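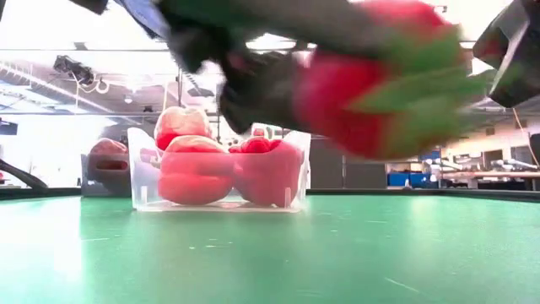
Anum Tarar asked, after reading the first draft of this card, why anyone should trust 2,066 demonstrations when the same people drove the arms and decided which runs were good. Fair question. The short answer is that you should trust them a little, and read the known problems before you train on anything.

Plumby produce sorting, data card

What it is

Two-arm remote control recordings of toy produce being sorted into bins by kind. An operator moves a pair of leader arms and the follower arms copy. Collected in Salem in November with the Skella control software. Every run is one operator, both arms, one table.

What is in a record

Joint positions for both arms, gripper opening, camera video, and a one-line task string. Rates are 30 frames per second for video and the same for joints, after resampling. The raw joint logs are kept separately and you have to ask for them.

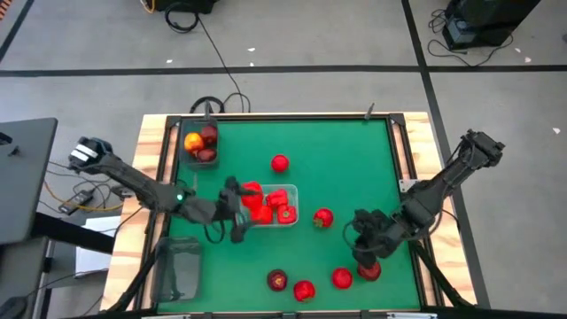 Peppers in the clear container, with tomatoes and a plum still out on the mat.

How runs were labeled

The operator pressed a pedal at the end: good, bad or unsure. We then had 3 people watch a portion of the good ones again. They disagreed more than we liked, mostly over drops. One reviewer failed any run with a dropped piece, another passed it if the piece got picked up again. We kept the pedal label and put the reviews in a separate column. Do not average them.

Known problems

Operators get lazy in the same ways. Most reach for the nearest piece first, so a policy may learn "nearest" and look as if it learned "pepper."
Long pauses at the start are people thinking. They are not trimmed.
Red tomatoes and red peppers get mixed up on the wrist video. We have not measured how often.
Toy produce does not bruise or roll like the real thing. Claims about grocery work based on this set should be read with care - ours included.

Splits

2,000 runs for training, 66 held out. The held-out runs come from the same table, so a high score on them says very little about yours. The Londo team has promised a second site. Until that data exists, please don't call results from this set general.

Changes

Task strings fixed for spelling. Pedal column renamed to operator_label.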